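Chapter 7
Working Rules for Two-Arm Kitchen Cells

What this chapter covers

By the end of this chapter you should be able to write a task rule that another person can check, separate a rule from a standard and from a habit, and fill in the trial record used in the rest of Part Two. You will also begin the Solberg exercise, which continues through Chapter 9. Readers who skipped the section on grip force in Chapter 5 should go back to it before starting the exercise.

7.1 Three kinds of instruction

People who run robot arms follow three kinds of instruction, and they often mix them up.

A standard is written outside your organization and applies to many sites. It tells you what must be true of the equipment and of the space around it. It seldom tells you how to pick up a pan.

A rule is written inside your organization for a known cell and a known set of tasks. "The left arm does not cross the center line while the right arm holds an object" is a rule. It can be broken, and a log can show that it was broken.

A habit is what the operators do when nothing is written down. Many habits are sound. The trouble with a habit is that it leaves when the operator leaves, and new staff learn it by watching, with all the errors that come with watching.

Most of the work in this chapter is turning habits into rules. When Tyra Kristiansen took over the kitchen cell at Duvness, the written rules filled one page, and 20 of the steps her operators followed every day were not on it. She spent August writing them down and threw out 7 that turned out to contradict each other.

7.2 What a good rule contains

A usable rule names the arm, the object, the condition and the limit. Compare these two:

Be careful when moving cookware near the other arm.

While either gripper holds cookware, the other arm stays on its own side of the counter and moves at reduced speed.

The first gives advice. The second can be tested, either by a supervisor at the cell or by a script reading the joint log afterward. Words such as careful, safe, gentle and near should be replaced with a position, a speed, a force or a time wherever one can be given.

A rule should also say when it stops applying. In the second version above, the limit ends when the gripper opens and the cookware is resting on the counter. If the end point is left out, operators will choose their own, and no two will choose the same one.
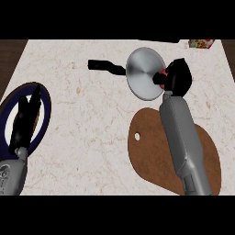 Long-handled objects need a rule of their own. The gripper may be well inside its permitted area while the handle reaches a good way past it. For this reason the keep-out distance should be measured from the farthest point of the held object – never from the fingertips. The Pelum rule set, which we use throughout Part Two, calls this the reach of the load and asks for it to be entered before each trial.

The same rule set treats grips on a rim as a separate class. A pan held by the rim can turn in the fingers if the handle touches something. Pelum allows a rim grip for lifting and for short moves over the counter, but requires a second check of finger position before the object is carried over dishes or over the other arm.

7.3 Simulation and the rule set

Rules should be tried in simulation before they are tried on hardware. At Duvness the first draft was run through 2,406 simulated trials, and 103 of them stopped on a rule violation. Most of the stops came from one badly worded rule on shared space, which had been written for a single arm and never revised.

A simulated pass is evidence about the wording of the rule and the planned motion. It says much less about friction, worn finger pads or a plate that has just been washed. Record simulated and physical trials on separate sheets, and do not add their totals together.

7.4 The trial record

Each trial gets one line. Enter the task name, the arm that moves first, the objects handled, the reach of the load, the rule version and the result. If a trial is stopped, give the rule number and the time of the stop. Leave the comment field blank unless there is something to say – a column full of "OK" hides the one comment that matters.

Exercise: the Solberg cell, part one

The Solberg cell has two arms, one counter and a set of everyday cookware. The operators work from the Prarkum checklist, printed in Appendix B. Read the checklist once through, then mark each line as a standard, a rule or a habit. Choose four of the habits and rewrite them in the form given in 7.2. Keep your answers, as you will need them for part two in Chapter 8.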